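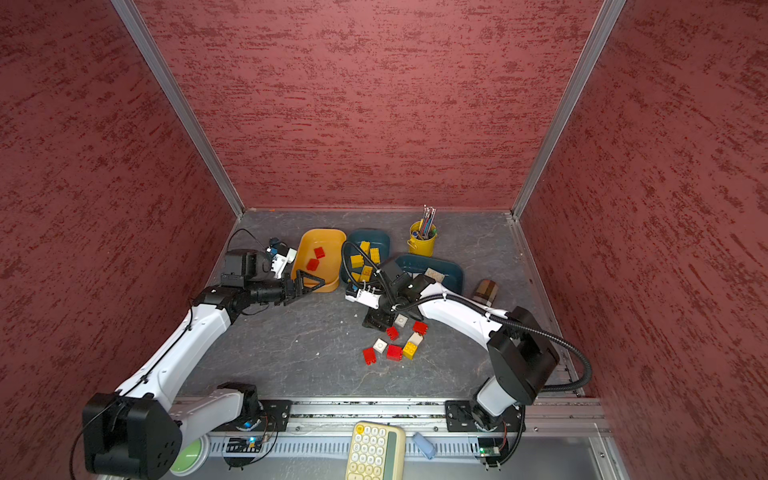
Deux bras blancs sur un rail d'aluminium.

Prolongation : supprimer les 30 minutes
Dernière mise à jour : 17 avril 2025

Le règlement de la coupe Statunden prévoit encore deux périodes de prolongation avant les tirs au but. Je propose de les retirer pour les tours préliminaires. Le club de Pleto a joué deux prolongations en août, avec 12 joueurs de champ disponibles. La charge physique est mal répartie : elle pèse sur les effectifs courts, qui n'ont pas de banc.

L'argument sportif - le jeu doit départager - reste recevable à partir des demi-finales. Avant, le calendrier prime.

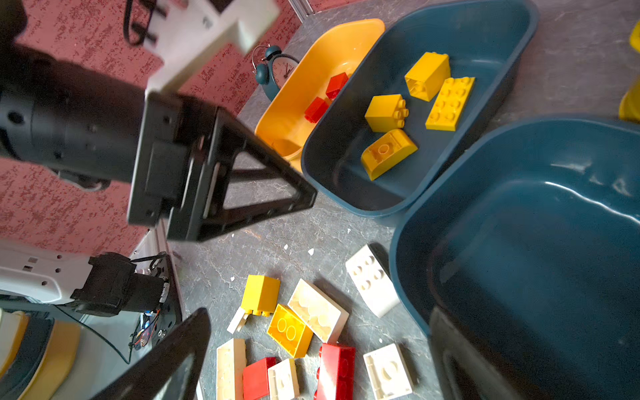
Le cas du stade Wosel

La finale, disputée devant 2354 spectateurs, peut conserver le format actuel. Le repos y est suffisant et les bancs sont complets. Un règlement à deux régimes s'applique sans difficulté, à condition d'être publié avant le tirage.

Contact - © Nedeljković - Haut de page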